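I have my doubts about the Jillusbridge gnome thief. The story went everywhere in August: a man in a rubber horse mask, found asleep in a stranger's greenhouse with 691 stolen garden gnomes stacked in a van outside. Very funny. But who counted them?

The figure came from Evaristo Barbieri, who owned seven of the gnomes and did most of the talking. The police never gave a number. By the second day it was 1000 in some papers, and the horse had become a donkey. 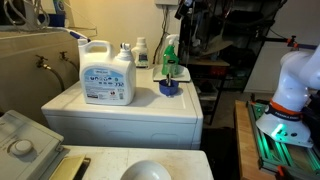 A van that size would struggle to hold half as many - I used to drive one. And a man who'd lost seven gnomes might well enjoy being part of something bigger. I don't call that lying. I do wonder why three newspapers printed it without ringing the station, when the number was on the front desk's own website.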